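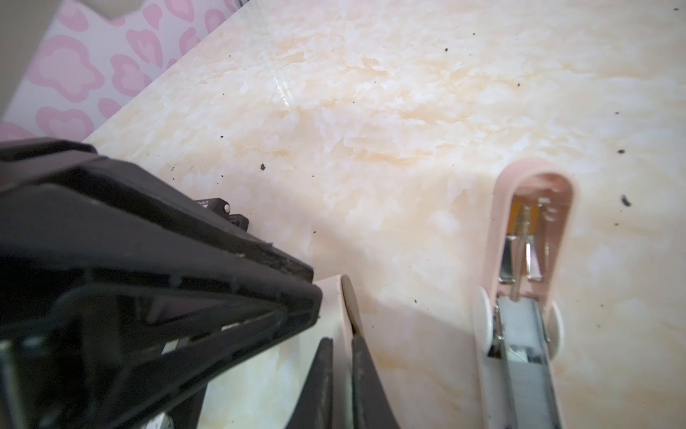 Ticket subject: Booking calendar shows the wrong hall after the August update
Product: Zirside Bookings
Status: Solved

Hi there, and thanks for your patience with us on this one! I look after the bookings for the Grudcombe community hall, and ever since the update our calendar keeps opening on the Longo room, which we stopped hiring out ages ago. People are getting quite muddled, poor things, and one family very nearly had a birthday party with no kitchen.

What I've tried so far: signed out and back in, cleared the browser history, and had a go on my neighbour's laptop in case mine was the trouble (same result). I also removed the Longo room from the list, but it was back by 10 the next morning.

Reply from Zirside support
Thanks for such a thorough note. Could you open Settings, then Venues, and tell us which room has the star beside it? Old favourites can hang on after an update.

Customer reply
Well, there it was - a little star next to Longo! I moved it to the main hall, saved, and waited until after lunch to be sure. The calendar opens properly now, on my phone as well. The 2 bookings that went astray have been moved back by hand. Please go ahead and close this, and thank you all so much for your help.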